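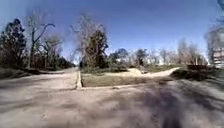

The path junction on the Jendutport route, with the grass median ahead.

Driving the Vullus by hand: recording a junction

Start in March or earlier, while the trees are bare and the signal is good. Set the Karppinen remote to mode 2 and cap the speed at 55 percent. Press Record before the curb comes up, then choose the left lane or the right-hand path and hold it. Don't correct halfway. Tree shade on the pavement is fine, so drive through it at the same speed. Stop past the median and press Save. Lillero names the run by number, for example 501. Drive both branches the same number of times before you start training.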